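Garra manual com dedo a ganhar folga – como é que vocês fazem?

izzati_n
11 abril 2019
Pessoal, dúvida rápida. Tenho um par destas garras de mão, dedos amarelos de plástico, uso para dobrar e esticar roupa em cima da cama. Ontem o dedo direito da 0147 começou a abanar. Aperto, aguenta uma manhã, volta ao mesmo. Alguém já desmontou a placa da frente?
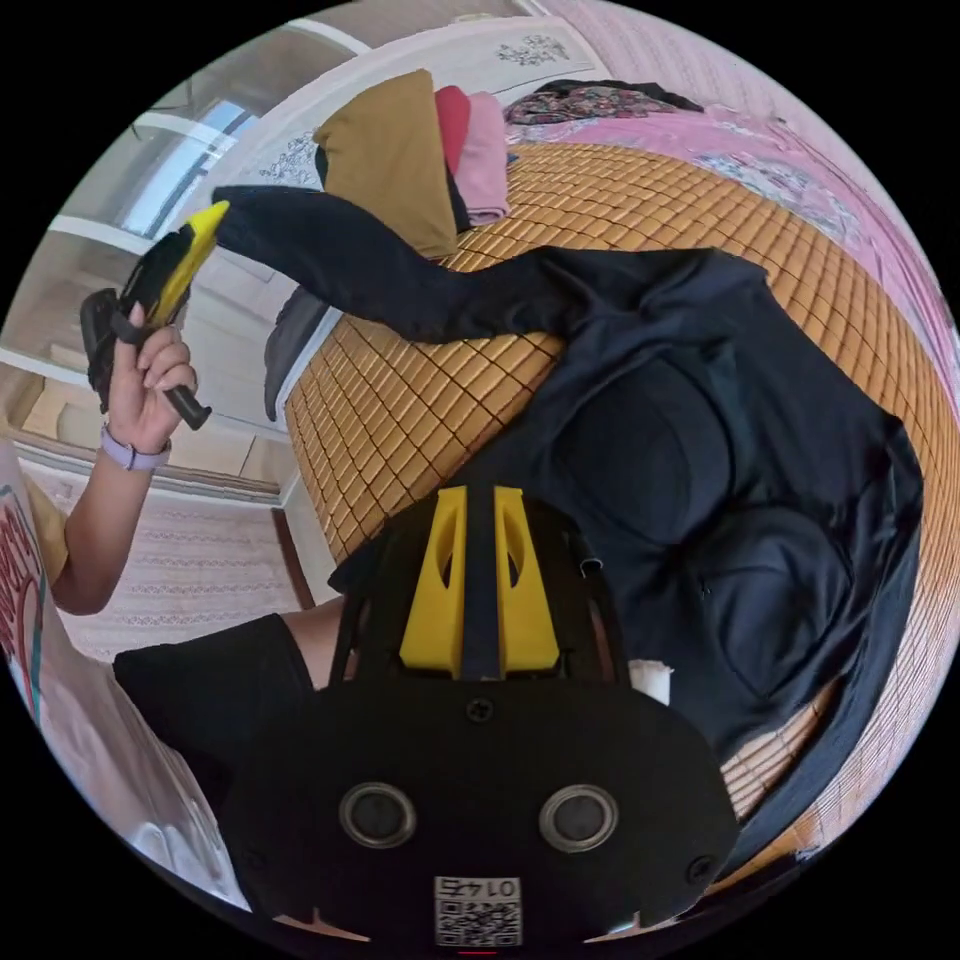

murteira_k
Antes de desmontar: abana na base ou na ponta? São problemas diferentes. Na base é parafuso ou rosca moída. Na ponta é o plástico a ceder, e aí não há aperto que valha, troca-se o dedo e pronto.

izzati_n
Na base. Quer dizer, acho que na base. Com a garra fechada quase não se nota, aberta sim.

oficina_parkton
Base então. Cola de roscas média, uma gota, deixar curar de um dia para o outro. Assunto resolvido. Fiz isso nas minhas todas e nunca mais mexi.

murteira_k
Discordo. Cola em rosca de plástico é pedir sarilhos, há colas que atacam o plástico e ao fim de umas semanas racha à volta do furo. Já deitei dois dedos fora por causa disso. Anilha de mola e chave pequena, apertar com dois dedos, não com o pulso.

oficina_parkton
As minhas têm inserto metálico. Sem inserto concordo, cola não. Mas a anilha de mola tb morde o plástico se for posta direta...

murteira_k
Por isso é que leva anilha lisa por baixo. Pensei que era óbvio.

oficina_parkton
Não era, não escreveste.

rui.cludeck
Calma os dois. Izzati, que dedos são? Os de origem ou impressos por ti? E quantos ciclos levam?

izzati_n
Impressos, mas não por mim, mandei vir da Murín. Enchimento não sei. Ciclos: o caderno diz 207 peças desde a última troca. Camisolas, casacos, umas calças. Casaco grosso é o pior, puxo pela manga e sinto o dedo a torcer.

rui.cludeck
207 é pouco. Eu troco às 300 e nessa altura ainda estão direitos, só um bocado polidos por dentro. Se torce a puxar pela manga estás a fazer força de lado. O dedo é feito para apertar, de lado é fraco. Pega no punho e acompanha com o braço, no sentido do tecido. Arrastar em diagonal dá cabo da base.

bia_harncombe
Eu troco às 200 e não espero mais. Depende muito do tecido, ganga come aquilo num instante. E nem todos tratam a garra da mesma maneira, aqui há quem feche com toda a gana.

rui.cludeck
Às 200 é deitar dinheiro fora, desculpa. Mede a folga, se está boa fica.

bia_harncombe
Mede com quê? Paquímetro entre dedos dá valores diferentes conforme a força que fazes no punho. Prefiro trocar e não pensar nisso.

rui.cludeck
Fecha, mete uma tira de papel entre as pontas, puxa. Sai sem prender = folga. Não é ciência mas chega.

izzati_n
Fiz o teste do papel. Na esquerda prende. Na 0147 sai a deslizar, mas só do lado de cima. Em baixo prende??

murteira_k
Então o dedo está empenado ou montado torto, não é só folga. Tira, pousa num vidro, vê se assenta. Se balança é empeno. Se assenta limpa o encaixe, às vezes é só cotão lá metido e o dedo não entra até ao fundo.

oficina_parkton
Cotão, sim. Nisso estamos de acordo, milagre. Pincel seco, nada de ar comprimido, que mete o pó mais para dentro.

izzati_n
Tirei. No vidro assenta direitinho. E no encaixe havia cotão, bastante, azul escuro e rosa, uma bolinha toda prensada ao fundo. Passei o pincel, montei outra vez, anilha lisa + anilha de mola como disse o murteira. Papel prende em cima e em baixo.

murteira_k
Boa. Aperta outra vez amanhã, as anilhas assentam.

bia_harncombe
E aponta no caderno a data da limpesa, senão daqui a um mês estás aqui outra vez. Eu limpo o encaixe no fim de cada dia de trabalho, dois minutos, e as lentes com pano seco na mesma volta.

oficina_parkton
Todos os dias é exagero. Uma vez por semana.

bia_harncombe
Com malha de lã uma vez por semana não chega, experimenta.

izzati_n
Mais uma coisa, aproveitando. Calibração depois de remontar – fazem sempre ou só se notarem diferença? Eu abri e fechei 3 vezes até ao fim, a abertura no ecrã bateu certo e segui.

rui.cludeck
Sempre. Se tiraste o dedo, calibras, não há volta a dar. Abrir e fechar só te diz os extremos, a meio curso pode estar fora e não dás por isso.

izzati_n
Ok, faço logo à noite. As anilhas lisas acabaram, alguém sabe medida de cor?

murteira_k
M3. Confirma com o parafuso na mão antes de encomendar, as mais antigas levavam outro.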